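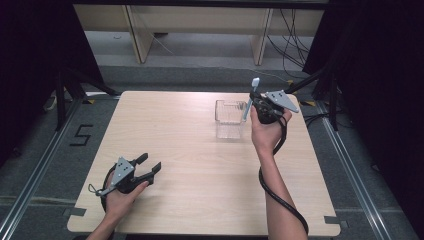

Square top, light wood grain

Pladel Table Base
Made by Clokolero - for square and round tops

If you have ever sat down in a coffee shop, set your cup on the table, leaned in to say something to a friend and watched half the coffee slide over the rim, then you already know why we make this base. We have been fussing over wobbly tables for a good long time, first as people who ate lunch at them and later as people who got phone calls about them, and the Pladel is the base we put under our own tables at home and in the shop.

It's a single-column base with a four-footed bottom, sized for the kind of tops people use in cafes, break rooms, breakfast corners and craft rooms. You bring the top (an old favorite, a new one, a door you cut down, we've seen it all) and the Pladel holds it up and holds it still.

What makes it steady

Most of the weight is down low, in the feet. The whole thing comes to around 41 pounds, so please don't try to carry the carton up the stairs by the strap the way Themis did with the first one. Themis Petridis designed the base and is very proud of the bottom casting, with good reason, but he is no longer allowed to carry it by himself.

Each foot has a leveler that you turn by hand from above. We went back and forth over this for months. The usual kind sits underneath, so you end up on your knees with a wrench, or you give up and fold a napkin. Ours has a little knurled collar that sticks up just enough to get your fingers on it. Turn it clockwise to raise the corner and counterclockwise to lower it. You can do it while people are sitting there, and they will hardly look up from their soup.

The column screws down into the bottom with one long rod through the middle. Tighten it well the first time, then give it another quarter turn after a week of use. After that, once a year is plenty!

Sizes and specifications

Height without top: 28 inches
Foot spread: 26 inches, tip to tip
Column: 3 inches across
Weight: see above, and bend your knees
Finish: black or warm gray, powder coated
Largest square top: 30 inches
Largest round top: 36 inches
Heaviest top: 60 pounds
Use: indoors, or on a porch with a real roof over it

If your top is a bit bigger than the sizes listed, please write to us before you order. Sometimes it's fine and sometimes we'll steer you to the Alexiou, our double-column base, which was made for long tops and costs less than buying two Pladels and hoping they line up.

What comes in the carton

The bottom casting, wrapped separately
The column and the center rod
The top plate, already drilled
Four levelers, plus one spare
Eight wood screws, 5/8 inch
One hex key
A felt ring that goes between the column and the casting (it looks like packing material and it gets thrown out a lot, so do look for it)

Putting it together

Leave yourself half an hour and clear a patch of floor. Lay a blanket down and put your top on it, face down. Measure in from each edge to find the center and mark it in pencil. Set the top plate over your mark, run a pencil through the screw holes and then drill small starter holes, taking care to stop well short of the other side. A scrap of tape wrapped around the drill bit makes a fine depth gauge.

Screw the plate on, stand the column on it, drop the felt ring over the end, and lower the casting into place with its feet in the air. The rod goes through last. Then get a second pair of hands and turn the whole table over together. Don't roll it up on the feet, please - that is how levelers get bent.

If your top is thinner than 3/4 inch, the screws in the carton are too long for it. Ask us for the short set when you order and we'll tuck it in without charge.

Square tops and the foot question

We get more mail about this than anything else. Should the feet point at the corners or at the sides? On a square top we like them at the corners. People lean on corners when they get up, and a foot under the corner keeps the table where it is. Pointing the feet at the sides gives you a little more room to tuck chairs straight in, and on a small top you may decide that matters more. The top plate is drilled so you can do it either way, and you can change your mind later by taking out the screws and giving the plate an eighth of a turn. Fill the old holes with a dab of wood filler if they bother you, although they're underneath and will mostly be seen by children and dogs.

Looking after it

A damp cloth is all the finish wants. Skip the gritty cleansers and anything with bleach in it. If you mop around the feet every night, as restaurants do, lift the levelers a touch a few times a year and wipe out whatever has crept under there. Scratches can be touched up with the small pot of paint we sell for each color. Put on two thin coats and let the first one dry overnight.

Prices and shipping

Single base: $198
Case of eight: $1,496, shipped on one pallet
Touch-up paint: $9
Replacement levelers, set of four: $14

Singles go out in two parcels and they don't always arrive together, so give the second one a few days before you worry. Pallets travel with Statport, who will call ahead to set up a delivery time. If you don't have a loading dock, say so in the order notes and we'll ask for a truck with a lift gate.

We close the shop for the first half of August. Orders that come in while we're away are packed in the order we got them as soon as we're back.

Returns and guarantee

You have 60 days to send a base back, drilled top or no drilled top, as long as all the pieces are in the carton. The casting and column are guaranteed for ten years in a home and five in a business. Levelers wear out sooner on stone and tile floors, and we'll replace the first set free if you send us a note with your order number.

Also from Clokolero: Alexiou double-column base, bar-height column for Pladel, felt foot pads, short screw set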